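Speaker notes: The arm that kept going down
Listora automation group, open talk
November 1, 2023

Opening

Start without the title slide. Say what happened first, then go back.

In February one of our arms drove its gripper into a table and kept pushing until the controller cut the motors. It was moving slowly. The guard door was closed and no one was inside the cell. The gripper needed two new fingers and a new bracket, and the table had a dent in it. As accidents go it was small. It gets a whole talk because every check we had in front of that arm had passed.

Say who this is for: people who test in simulation and then move to a real machine. If you only do one of those, most of it will still make sense.

Slide 2. What we were doing

The project is called Wamoto. It's pick and place with small objects on a table. The arm goes above an object, comes down, closes, lifts and moves over to wherever the object is supposed to end up. The objects change, the surfaces change and the lighting changes. The motion at the end is nearly always the same, a straight move down with the gripper pointing at the table.

We do most of the work in simulation. It runs overnight, and when something breaks in there you restart it. A job has to pass in simulation before anyone is allowed to load it on the real cell at the Boateng site.

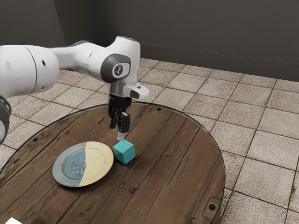

The last part of the approach is where the money gets spent. High above the table you can be off by a lot and it costs you nothing. Close to the object there's very little room left, and any command that's late or wrong turns into contact. We plan for five millimeters of clearance between the fingertips and the tabletop at the lowest point. Keep that number in mind for the next slide.

Pause here. People usually want to ask about the grasping model. Tell them the grasping model had nothing to do with it and we'll be leaving it alone.

Slide 3. The software in between

Muron is our motion service. It sits between the planner and the arm controller. The planner sends it a target speed and direction many times a second. Muron smooths those out, checks them against the joint limits and passes them on.

The planner doesn't talk to the arm directly, in simulation or on the real cell. We did that on purpose so the same Muron code would run in both places. We told ourselves this meant that if Muron worked in simulation it would work on the cell. Go slowly over this, the rest of the talk depends on it.

Slide 4. The day

Keep to the order of events. Don't explain anything yet.

The job had finished 2,215 simulated runs without one table contact. It was approved and loaded at Boateng in the morning. The plan was 60 runs on the real arm before lunch, with one operator outside the guard and one engineer on the logs.

The first 36 runs were fine. On run 37 the arm came down toward the object and the gripper didn't slow at the bottom. It reached the tabletop with the fingers still open and kept pushing. The controller saw the force go over its limit and made a protective stop. The operator hit the emergency stop as well, a moment after. Both were correct.

The operator left the arm where it was, took the readings and called the site safety lead before moving anything. That saved us days. If the arm had been backed off and restarted, the joint positions at the stop would have been gone.

Slide 5. What we thought it was

We had three wrong ideas first. Spend a minute on them because the wrong ideas took longer than the right one.

First idea, table height. Someone could have bumped the table and put it out of level. We measured it and it was where it should be.

Second idea, tool length. If the controller thinks the gripper is shorter than it is, it'll come down too far. The setting was right, and 36 good runs said the same thing.

Third idea, a bad plan from the planner. We replayed the plan for run 37 and it was a normal plan. It slowed down in the right place and stopped at the right height.

So the planner had asked for the right thing and the arm had done something else.

Slide 6. What it was

The network switch in the cell cabinet dropped out and came back. It was a short gap. During the gap the planner's messages didn't reach Muron.

Muron had a rule for missing messages. It held the last command it had received and waited for the next one. That rule was written to smooth over a single late message, and for one late message it's a reasonable thing to do. There was no upper limit on how long it would hold.

The last command before the gap was a downward speed. Muron kept sending it. The link between Muron and the arm controller ran on a different cable and was healthy the whole time, so from the controller's side everything looked normal. It was getting fresh commands, on time, and each one said to go down.

Read the log lines out if there's time. The line to stop on is the one where the age of the command keeps growing and the status still says OK.

Slide 7. Why simulation passed

This is the part people write down, so give them time.

Our simulator moves its clock forward when it gets a command. If no command comes, the clock waits. We set it up that way so runs would be repeatable on slow machines, and it does that job well. It also means a missing message has no effect on anything. The simulated arm stops in the air, the message shows up, and the arm carries on as if there had been no gap.

We had even tested dropped messages. There was a test with that name and it was green for months. It removed messages, the world waited, and the job finished. The test could not have failed. I'd like everyone to go home and look for one of these in their own test suite.

The same goes for every job that passed through that gate, whatever the object and whatever the container. Some of our later work reaches down inside things with walls, where the gripper has sides to hit as well as a bottom. All of that had been cleared by the same simulator with the same waiting clock. We pulled every approval and ran them again.

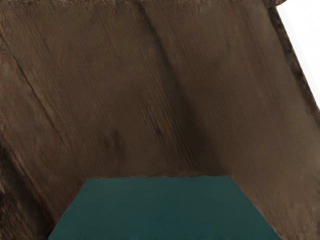

Why didn't the force limit stop the arm before it damaged the gripper?

The force limit can only act once there is force, so contact has already happened by then. Ours was also set for lifting heavier parts on an earlier job and had never been lowered. A lower limit would have reduced the damage, but the fingers would still have touched the table.

Take other questions at this point if the room wants to. It's the natural break, and the second half is shorter.

Slide 8. What we changed in Muron

Muron now has a maximum age for a command. Past that age it ramps the speed down to zero and reports a fault. It doesn't start again by itself when messages come back. A person has to clear it.

The age is carried with the command all the way to the log, and the status line can't say OK once the command is stale.

Someone will ask why we don't stop the instant one message is late. We tried it. The arm jerked, and a hard stop near an object can knock the object over or pull the gripper sideways. A short ramp was better on the bench. The ramp distance has to fit inside the clearance, so near the table we also cap the downward speed. Jobs take a little longer now. We've accepted that.

Slide 9. What we changed in simulation

There are two modes now. The old one still waits for commands and we still use it for development. The new one runs on its own clock. If nothing comes in, the simulated arm keeps doing what it was last told, the same as a real one.

The approval run has to use the new mode. We put the old Muron back and ran the dropped message test that way, and the arm went into the table. Then we put the new Muron in and it stopped above it. We keep the old version around for that purpose. If the test ever passes with the old version, the test is broken.

Slide 10. What we changed at the cell

The force limit is part of the job file now. It used to live on the controller and stay there from one job to the next.

The first run of any new job at Boateng includes pulling the planner cable during a downward move, high above the table, with the guard closed. The operator watches for the stop. The operators asked for this one and they were right to.

The switch in the cabinet was replaced. Mention it last and quickly. It's tempting to say the switch was the cause, and a different switch would have dropped out on some other day.

Slide 11. Still open

We don't have a good answer for a gap that happens while the gripper is holding something. Stopping is safe for the arm. Whether to keep gripping depends on the object, and at the moment the job file decides. Some of the older job files say nothing about it, so those jobs are locked out of the real cell until somebody fills in the field.

We also haven't tested a message that arrives on time with old content in it. The age check reads the time stamp, and if the planner stamps an old value with a new time, Muron will believe it. Work on that has started and there is nothing to show yet.

Leave slide 11 up for questions. The incident report and the test setup are on the Listora internal site under Wamoto. People from outside can ask at the desk for the printed copy.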